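# The Mint Green Colander (and the rest of the small-table set)

Updated June 16, 2018

I sell kitchen things from a small shop called Lillasard, and this is the page where I get to go on about my favorite one. It's a colander. I know, I know. But I've been through a lot of colanders, and most of them end up at the back of a cabinet under a roasting pan because they're ugly or they drain like a soup bowl. The Gordale colander stays out on my table pretty much all the time, and I get more questions about it than anything else in the store!

So, the holes first. They're small, round and close together, set in staggered rows so they line up on the diagonal. I wash a lot of rice and lentils and I got very tired of fishing them out of the sink strainer. If you mostly drain big pasta, you may not care about any of this, and you'd be fine with something cheaper (I do sell one, it's the Nasham, scroll down).

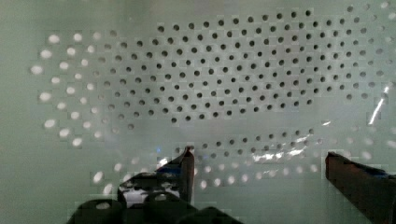

*Gordale colander in mint, hole pattern up close.*

The color is a pale, minty green. I get emails asking if it's more of a blue green or more of a gray green, and all I can tell you is that it's soft and it goes with nearly everything I own. The catalog number is 3438 if you're ordering by phone, and please do say the number, because there's a darker green in the same range and I have packed the wrong one before. Sorry again to the lady in March.

## What I keep it with

I never set up a table with only one thing on it, so here's how I use the colander with the other pieces. The plates and bowls are from the Darko line. They're plain, they have a simple rim, and the colors are the quiet kind: a pinkish gray, a few greens and teals, and one blue bowl for when you want something a bit stronger. You can buy them one at a time. I hate being made to buy a box of four when I've broken a single plate.

My lunch table is a white one, and I really do recommend white if you're mixing colors like this. Everything shows up against it, crumbs included, but you can wipe it down in a second. The toaster oven lives on the right-hand side with its two knobs at the bottom of the front. I don't sell that, so please don't ask me for a price!

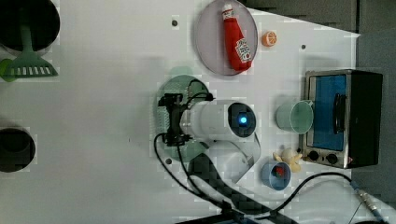 *Darko plate in pinkish gray, with ketchup and an orange slice. Toaster oven not included.*

The plate is a good everyday size. A sandwich and a handful of chips fit on it with room to spare, and the raised rim catches whatever rolls. I also use mine as a landing spot for the ketchup, so there's no red ring on the table when somebody puts the bottle down sticky side first. You could buy a coaster for that. I have coasters. I still use the plate.

The bowls are where people get stuck choosing, so let me help a little. The pale green one is big and see-through-ish, and I reach for it when I'm making salad or want fruit out where people will eat it. The teal is the one I'd pick for cereal. Blue is my snack bowl. If you have kids, let them choose a color each and you'll hear a lot less arguing (mostly).

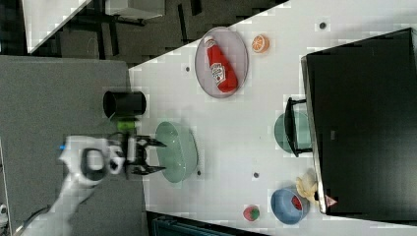 ## Sizes, prices and the small print

- **Gordale colander, mint:** 11 inches across, $9. Item 3438.
- **Nasham strainer, plain:** bigger holes, $5. Good for pasta and potatoes, no good for rice.
- **Darko plates and bowls:** sold singly, $5 each, any color I have on the shelf.

I ship on weekdays, and I wrap every piece on its own in paper. If something gets to you cracked, send me a quick photo and I'll put another one in the mail, no need to send the broken one back.

Care is easy. Warm water, dish soap, a soft brush for the holes. Do it right after you've used it, especially with rice, because dried starch in tiny holes is a miserable job and I speak from experience. I wash mine by hand. A few customers put theirs on the top rack of the dishwasher and tell me it's been fine, but I haven't tried it myself so I won't promise. Keep it away from the stove and please don't put it in the oven.

One more thing about storing it. The colander can sit right out on the table next to a plate or two, and I like it better there than stacked in a cabinet. Mine shares its spot with whatever I was eating last.

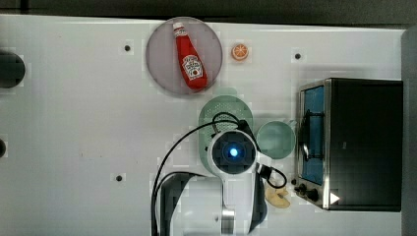 I do get asked if the colors will change, and I expect the mint to stay as long as Gordale keeps making it. The pinkish gray plate is harder to get. When I have them they go fast, and when I don't, I can put your name on the list and email you as soon as the next box comes in. The teal plates are in stock right now, and so is the blue bowl. If you want a mix that isn't listed, write to me with the colors and how many of each, and I'll tell you what I've got.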